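Page order scrambled after moving a webcomic archive to a new host

4 min read

Erdal Dursun

I run a long-form fantasy comic, Simiyu, which has been updating since I was in college. The archive stands at 1,679 pages, split into chapters, plus covers and a few pages of filler between chapters. Last month I moved it off shared hosting and onto a new install running the Mivar comic theme. The import finished without errors and the page count matches.

The order does not. Chapter one reads fine up to page 9, then jumps to 100, 101, 102 and so on before returning to 10. Later chapters are worse. In the last few, pages posted on the same date appear in what looks like random order, and the "next" button on page 368 goes back to the chapter cover, so a reader who gets that far is stuck in a loop.

Things I have tried: rebuilding the index from the admin panel, clearing the cache, and re-importing chapter one alone. The re-import gave the same result. File names are in the form simiyu-1.png, simiyu-2.png, with no padding. Is there a way to fix this without renaming everything by hand? Readers have bookmarks and I would like to keep the old addresses working.

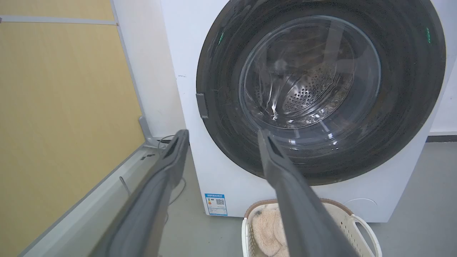
The old site sorted by post date down to the minute. I still have the database dump from it, and I can export that to a spreadsheet if it helps.

marnau_inks

You have two separate problems.

The first is the sort. Mivar falls back to file name when it has no explicit sequence value, and it compares names as text. In a text sort, "100" comes before "11" because the characters are compared one at a time from the left. Padding the numbers to four digits would fix it, but you don't need to rename the files. Fill in the sequence field instead.

Export the old posts table with three columns: address slug, post date with time, and chapter. Sort by date and time in the spreadsheet, then add a fourth column and number it 10, 20, 30 down the sheet. Leave the gaps. You will want to insert a guest page or a missed cover at some point, and with gaps you can give it 15 and leave everything else alone. Save as CSV with the header names slug, date, chapter, seq in lower case. The importer has an "update existing" option – tick it, or you will get a duplicate of every page. Take a backup before you run it.

Check that the date column kept the time. Some spreadsheet programs drop it on export if the cell format is set to date only, and I suspect that is what happened to your same-day pages the first time. Set the column to plain text before you paste anything in.

The second problem is the loop. The next and previous links are stored when a page is imported and are not worked out when the page loads. Rebuilding the index does not touch them. After the CSV update, go to Tools, then Navigation, and run "relink all chapters." Doing one chapter at a time leaves the links between chapters unchanged, so the last page of each will still point to the wrong place.
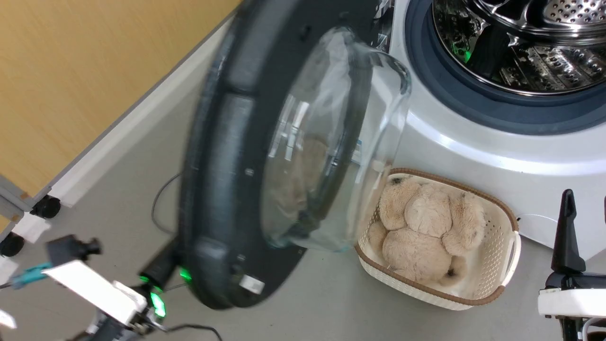
Slugs are not affected by either step, so the bookmarks will hold as long as the slugs came across intact. Test a few from the middle of the archive, and at least one filler page. Filler often had a different address pattern on older installs, and those will need redirects.

If the relink times out, raise the script limit to 85 seconds and run it again. It resumes from where it stopped.

drurnel

Just rename the files. Any batch renamer can add zeros. I did mine in an afternoon and it sorts right everywhere now, including on my own drive. I did lose the old links, but most people come in from the front page anyway.

Erdal Dursun

Used the CSV method. The time had been dropped from the date column, as suggested. Order is now correct in all chapters and page 368 goes on to the next page. The relink timed out once and finished on the second run. 2 filler pages had the old address pattern, and I have added redirects for both.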